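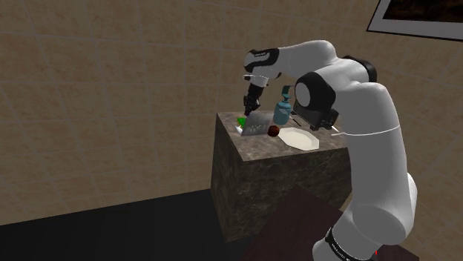 Ticket 623 - Sim arm: gripper stops high over the worktop, then drops the pick
Project: Tekleab (kitchen arm, home build)
Component: planner / scene loader
Status: Resolved, one item left open
Opened: December

Summary

In simulation the arm reaches over the counter block, lines up with the gripper pointing straight down, and stops short of the target. The planner reports success. The fingers then close on air. Same result for the apple and the bottle. The plate has not been tried as a pick target.

Setup

Simulator and planner both run on the workshop desktop in Gurkville. Arm model is the stock one with the two-fingered gripper attached at the wrist. Controller is Hondar, our own fork. The room, the stone counter and the objects on it come from one scene file. The real arm is not connected for any of this.

Steps to reproduce

1. Load the kitchen scene with the default object layout.
2. Home the arm.
3. Send a top-down pick for the apple.
4. Watch the final approach in the log, not only in the viewer.

Expected: fingertips either side of the apple, then close.
Seen: approach ends 30 mm above the grasp height. Gripper closes, lift runs, apple stays where it was.

Log

09:40 - Ran the pick 16 times from home. Offset is 30 mm every time, so this is not noise in the solver. Joint limits are fine.

10:15 - Suspected the tool frame. Checked the distance from wrist flange to fingertip in the model against the drawing. They agree. Put the tool frame back as it was.

10:50 - Moved the target over to the left end of the counter, above the perforated tray. Same offset. Reach is not the cause.

11:30 - Turned off collision checking between gripper and counter. The arm now goes to the correct height. Turned it back on, offset returns. The planner thinks the counter top is higher than the one drawn in the viewer.

11:55 - Dumped the collision shapes. The counter has two: the visible block, and a box left over from an earlier scene where the counter carried a chopping board. The board was deleted from the visual side only. Its box covers the whole top and is 30 mm thick.

13:20 - Removed the leftover box from the scene file and restarted the loader. No change. The loader was reading a cached copy. Cleared the cache by hand, restarted again, offset gone.

13:45 - Apple pick works. Bottle pick works from the side and from above the cap. Left overnight on a loop.

Next morning - 3601 cycles, no missed grasps on either object. Log size is getting silly, rotation turned on.

Why the planner said success

The goal tolerance in height had been loosened to 40 mm during the Gelon gripper trials and never put back. Anything that stopped on top of the phantom box still counted as arrived. Tolerance is now 2 mm. With the old scene file the planner fails with a collision message, as it should have done from the start.

Changes made

Scene file: stale collision box removed.
Loader: cache is rebuilt when the scene file is newer than the cached copy.
Planner config: height tolerance set to 2 mm.

Still open

The thin stick lying behind the plate has no collision shape at all, and the fingers pass through it on a low sweep. Harmless for the present picks. Needs a simple capsule shape before anyone tries to grasp it. Moved to its own ticket.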